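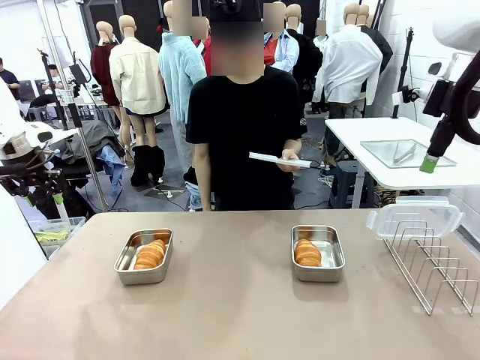
Frida Thoroddsen thinks children should hear the dull part first: a robot learns to move a bread roll by being shown it again and again, and most of those showings look the same to anyone watching.

Posted in February by Ansari, Fernent learning pages

How a robot gets its examples

A computer program can be written as a list of orders. Move forward. Stop. Close the gripper. This works well when every object is always in the same place. It works badly with food, because no two croissants have quite the same shape, and they seldom lie at the same angle.

A learning system is made differently. It is given many examples of a job, and it looks for what they have in common. The people who build it have to gather those examples first.

What is in one example?

One example is a record of one try at a job, from start to finish. At Fernent a record has two main parts. The first is what the cameras saw. The second is where each joint of the robot's arms was, and how far open its grippers were. Both parts carry the same clock time, so that each camera view can be matched to the arm position that goes with it.

The records are called demonstrations. In a demonstration a person decides what the robot should do, and the robot's own arms do it. Suppose the job is to lift a croissant out of one metal tray and put it in another. The person has to choose where to grip, how hard to squeeze and when to let go. The learning system later tries to copy those choices.

Why so many?

For the tray job, the team at Bumdale gathered 300 demonstrations. A second team at Skerthorpe gathered 366. Between one try and the next, something small is changed. A tray is turned, or the roll is put down facing the other way. If nothing changed, the system might learn only one path through the air – and miss as soon as the tray was moved.

Are all of them used?

No. Each record is checked. Some stop too early, and some have a camera that failed. Of the 300 from Bumdale, 268 were kept. A try where the roll slips and is picked up again may be kept as well, as it shows how to put a mistake right.

Try it yourself

You need a friend, two bowls and a soft toy. Move the toy from one bowl to the other 4 times without speaking. Ask your friend to write down the rule you were following. Now turn one bowl upside down and see whether the rule still tells your friend what to do.

Words to know

Gripper: the part at the end of a robot arm that holds things.
Demonstration: one recorded try at a job.
Joint: a place where the arm bends or turns.

Contact the Fernent learning pages | © Fernent | Back to top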